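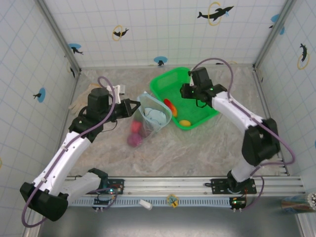
3 December 2023

Residence of the Warden, Plaststead Hall. The first Sunday of Advent was observed in the usual manner. Morning attendance in the chapel was 60, including the guests from Kurkico, who were received at the west door by Mrs. Sauerland and shown to the front pews.

The heating in the north wing failed again shortly after lunch. Mr. Dauda was informed and has requested a second quotation from Esby. The first, at $587 for the valve and labor, was considered high. Residents on the upper landing have been issued extra blankets until the repair is made.

Correspondence: one letter from Fatima Yusuf concerning the lease of the lower meadow, which expires in March. She proposes to renew on the present terms. I am inclined to agree, subject to the fence along the lane being put in order at the tenant's expense. A reply will be sent tomorrow.

The library inventory was resumed at four o'clock and carried as far as volume 410. Two atlases remain on loan to Dr. Adeleke.

Supper was cold ham. Rain from six o'clock. Retired at ten.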